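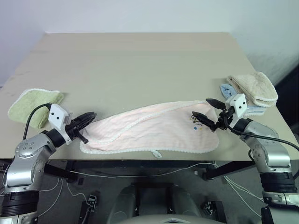 Juneo heated airer, three-tier: review
Selina Reisinger
Wednesday, October 20, 2021

We moved to a first-floor flat in Furkside last year with no garden, no balcony and a lease that says nothing may be hung from the windows. I had been drying everything on the radiators and over the backs of chairs. The bedroom window ran with water every morning and by the end of winter there was mould behind the chest of drawers, so before the cold weather came back I bought a heated airer.

I looked at two. The Lencho has wings that fold out flat and takes up most of a small room. The Juneo goes upwards instead, with three shelves of heated bars on a folding frame, and a zip-up cover is included. I chose the Juneo for the footprint and have used it most days for five weeks.

Putting it together

It arrives nearly assembled. You unfold the legs, drop the shelves on to their hooks and fit the castors, two of which lock. The instructions are a single sheet with drawings too small to make out, and I put the middle shelf in upside down the first time. The cable comes out near the bottom on the left and is shorter than I would like. If your socket is on the other side of the room you will have to move the furniture, as the booklet says not to use an extension lead.

Drying

The bars get warm all the way along, apart from the last hand's width at the far end of each shelf, which stays cool. You can hold them comfortably. This is not a tumble dryer and it won't do anything quickly. Shirts and thin cotton things put on after supper are dry when I get up. Jeans need turning once, and the waistband and pockets are always the last part to go.

Towels are the real test. Hand towels laid singly over the bars are fine overnight. Bath towels are too long for one shelf, so you have to fold them over, and where they are doubled they stay damp. I now put one on the top shelf with the ends hanging down and leave the shelf below it empty. That means two bath towels is a full load, and for a family of five that would be hopeless. Everything comes off slightly stiff, as it did from the radiator, and a good shake helps.

Jumpers do well if you lay them flat on the top. I have not put wool on it with the cover closed and don't intend to.

The cover

Use it. Without the cover, most of the heat goes into the room and the lower shelves hardly do anything. With it zipped up, the drying time for a mixed load came down by several hours. The zip is poor, though. It catches on its own lining at the corner and I expect it to be the first thing that breaks. The material smelt strongly of plastic for the first week, so I hung it in the stairwell for two nights, which my neighbour mentioned.

You still need a window open a crack or a dehumidifier running. The water has to go somewhere, and the cover has a vent in the top that lets it straight out. I run our old Prarisetti dehumidifier next to it with the door shut and the bedroom window has been clear so far.

Noise and storage

There is no fan, so it makes no sound apart from a tick as it warms up. Folded, it goes behind the bathroom door. It is heavier than it looks and I would not want to carry it upstairs every time.

What I'd change

A timer. There is only an on/off switch with a red light, and it is down by the castors where you need to bend to see it. I bought a plug-in timer and set it to go off before I get up. A longer cable would help as well, and a rail at the side for socks, which fall between the bars unless you fold them over double.

Price

I paid 77 pounds with the cover. The Lencho was a little cheaper but the cover was extra. For a couple, or one person with a lot of work shirts, I think the Juneo is worth having. I'm keeping mine, and the radiators are staying clear this winter.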